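Hand Gripper No. 20: Pads and Pivots
Gallery, Skolach workshop, May

Skolach keeps a small set of hand-held grippers for pick and place work on packaged goods. No. 20 has the Havola linkage and black finger pads. It gets a bench check every 50 hours, and the log stood at 324 hours when we did this one. We start with a grip check on a light package held upright. 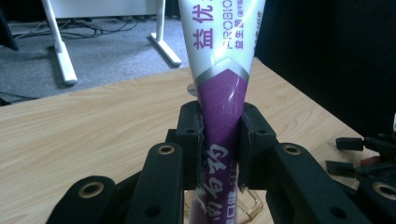 The pads should meet the package at the same height on both sides. If one sits higher, loosen its block, square it up and tighten again. Move the linkage by hand through its full travel and feel for play at the pivots. A little side play is acceptable. A pivot that clicks or binds goes on the repair sheet.

Next, open the fingers over a clear table and look at the pads from above. Check the top rim and the bottom edge of each one. Brush off dust, but don't pull at strands, and don't trim a pad that is still in service. Replacement pads are Lastura part 3445 and are changed in pairs.
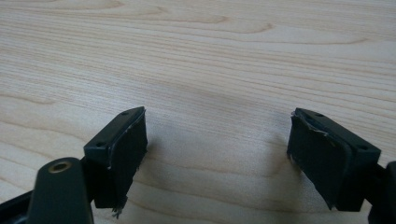 Fingers open, with fraying at the lower edge of the left pad and a ragged upper corner on the right.

Pad changes are entered in the log with the hours and the part number. The old pair goes in the Abbasi bin under the bench.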